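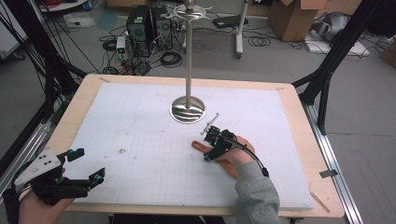 Does the planner need to be restarted after I change the gripper offset?
Only the tool node needs a restart. The planner picks up the new value when that node comes back.

4.3 Changing the offset in Draver

1. Stop any recording and wait for the status line to read IDLE.
2. Open the Tool tab and select the left or right gripper.
3. Enter the offset in millimeters. The default is 219; the upper limit is 240.
4. Press Save, then Restart Tool Node.
5. Check that the log shows "tool frame updated" for the side you changed.

Note: Sessions saved before August 2024 keep their old offset. Use Reprocess to apply the new one.

Caution: Do not edit the offset file by hand while the tool node is running. Your changes will be overwritten.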